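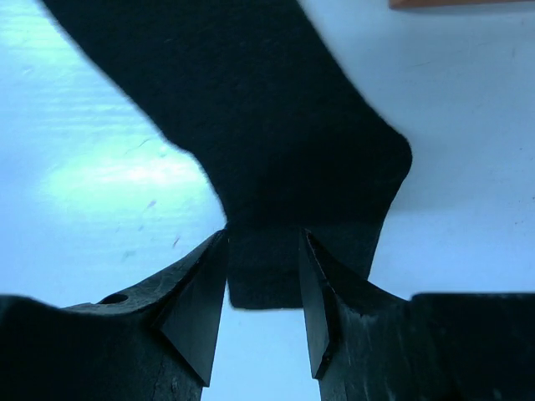 Working with Felt: Notes for Week 4
Beltville Evening Classes, Textiles for Beginners

Welcome back, everyone, and thank you for bearing with me last week while I hunted for the good shears. Tonight we move on from the history of feltmaking to cutting and joining it, and I've tried to put down everything I'm likely to forget to say out loud.

Felt has no warp and no weft. The fibres are tangled together by moisture, heat and rubbing, so there is no grain to follow and a cut edge won't unravel the way a woven one does. It can still go fuzzy with handling, particularly the softer wool blends, and I rather like that – but if you want a crisp line, choose a denser felt and cut in long strokes.

Darker colours show every bit of lint, so keep a brush near you. Chalk works nicely for marking them. For pale felt I use a thread tack, and never a biro, as I learnt on a favourite cushion cover.
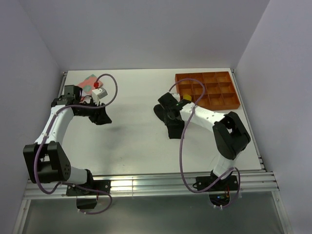
Two arms at a white table.

Now, seams. A 4 mm allowance is plenty for hand sewing on small pieces, and for most toys and slippers you can butt the edges and whip stitch them with no allowance at all. Blanket stitch is the other old faithful. Keep your tension gentle, or the edge will ripple and you'll spend your evening grumbling at it (I have!).

Washing is where most of the heartbreak happens. Wool felt shrinks and thickens in a hot wash, so cool water, a mild soap and a flat towel, please. Test a scrap first and measure it before and after.

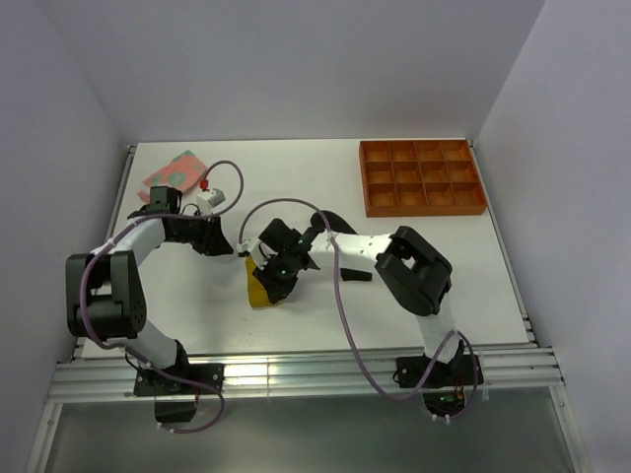
Paavo Pesonen disagrees with me about pre-shrinking, and wrote to say that he always soaks the whole length before cutting, since a scrap never behaves quite like the full piece. He may well be right, so try both if you have enough cloth.

For next time: sew a sampler with 20 blanket stitches along one edge and the same in whip stitch along another, and bring your leftovers for the appliqué session.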